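Handling loose batteries in two-arm cells: what do your written rules say?

marrowfen
Sat 8 December
I am writing the house rules for our Mover cell, where two arms move used batteries between open bins. Sheila Rowbotham from our safety side wants one page only. My draft so far:
– never more than 15 batteries on the table
– arms stopped before a hand goes over the edge boards
– a battery outside a bin is picked up by a person, never by the arm
– 30 minutes of running, then a check of the gripper fingers
Is the third rule too strict?

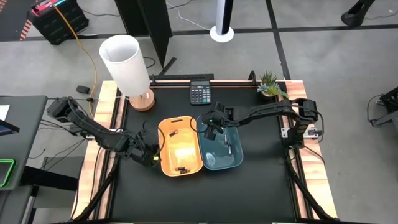
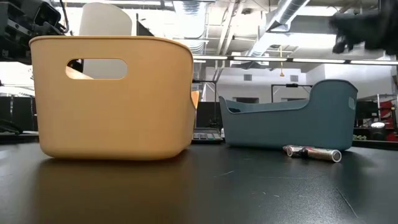
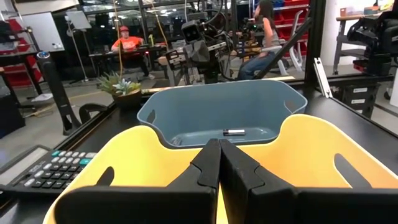

Photos: Hélder Calado

tolvik_r
I would keep it. In the second photo two batteries lie on the table in front of the teal bin, nearly touching. Metal ends and a metal tool are not good friends. Tape the ends before they go in.

Harna_user
I disagree with tolvik. We run the Rorano course material in our shop and let the arm recover a dropped cell at low speed. If a person must reach in each time, you have more hands near the grippers, and this is the bigger risk for me. I would worry more about the calculator and the plant. Our rule is that only the task objects stay on the table.

marrowfen
The plant I can move. The calculator belongs to another task, but I agree it should have its own shelf.

tolvik_r
Low speed does not change how hard the fingers close. Do you limit the force also?

Harna_user
Yes, we do, and we changed the value in June after a dented casing. I should have written that.

marrowfen
Then rule three becomes: the arm may try 2 times at low speed and low force, after this stop and use a hand. I will send it to Sheila on Monday and ask about the tape.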